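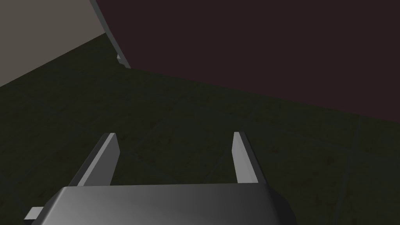
Kofi Ayaaba wanted to know whether the night crew would still be needed once the thing could pick on its own, and he asked it before the Gerlach rep had finished plugging in the laptop. The rep said that was a question for management. Management said it was a question for later. I have had the Gerlach two-finger gripper and its planning software in our warehouse long enough now to give part of an answer, along with my opinion of the product.

Reviews > Warehouse > Grippers and handling

Reviews | Guides | Parts | Forum | Contact

Gerlach parallel gripper with Floltetti planning software

We are a parts distributor called Edbridge. We ship door hardware, hinges and closers, mostly in small cartons. The job we bought this for is moving cartons from the put-away carts to the low shelves, which is hard on knees and backs. We bought one gripper, one arm to carry it, and a license for Floltetti, the program where you lay out the space and try the moves before the real arm does them.

The gripper

It has two flat, upright fingers that open and close in parallel. They hold a square carton well and a soft mailer badly. Shrink-wrapped bundles are somewhere in between, depending on how tight the wrap is. You can buy longer fingers, and for deep shelves you should order them with the unit, as ours came three weeks after everything else.

Changing fingers takes a hex key and a few minutes. The manual shows this clearly. It is less clear on grip force, which is set as a percentage with no table to tell you what the percentage means for a given carton. We crushed a few corners finding out. I would like to see that table in the next edition.

The software

Floltetti gives you a simulated view from the gripper itself, looking out past the fingers at the floor and whatever is standing on it. The rendering is plain. Walls and cabinets are flat blocks of color, and you will not mistake it for your building. For checking whether the fingers clear a shelf edge it is good enough, and it runs on an ordinary office computer.

Setup is the slow part. You have to enter your own shelf dimensions, and every one of them matters. We measured 192 shelf positions with a tape and typed them in by hand. An import tool exists, but it would not read our spreadsheet, and support told us to retype it. The whole job took nearly 8 working days, spread over a month.

What changed for people

Henrike Kuhlmann used to spend her whole shift at the low shelves. She now spends the first half planning moves on the screen and the second half on the floor, clearing misplaced cartons and loading carts so the labels face out. She says her knees are better and her eyes are worse. She also got a pay step for it, which she had to ask for twice.

Knut Fuchs did not take to the screen work and moved to receiving. That was his choice, but he would not have made it a year ago. The night crew is the same size it was. When one person left in September the spot stayed open, and people noticed. If you are buying one of these, I would tell the crew in writing what the plan is before it arrives. We did it afterward and it went over poorly.

The arm is slower than a person on any single carton. It does the low shelves steadily, and that was the point of it. On a heavy Monday we still put people down there to keep up.

Good: solid gripper, easy finger change, simulated view catches most clearance mistakes.

Bad: grip force settings poorly explained, import tool, late delivery of the longer fingers.

I would buy it again for cartons. For mixed goods I would look at suction first.

Comments (3)

Pichit Kaewkla
We run the same gripper at Skotel. Start the force low and go up five percent at a time with a full carton, not an empty one. The import tool wants plain CSV with no header row – it took me two calls to learn that.

Edem Quaye
Did the open spot on nights ever get filled? Our manager is using the same words, "question for later."

Henrike Kuhlmann
Not yet. And the eyes got better once they bought me a bigger monitor.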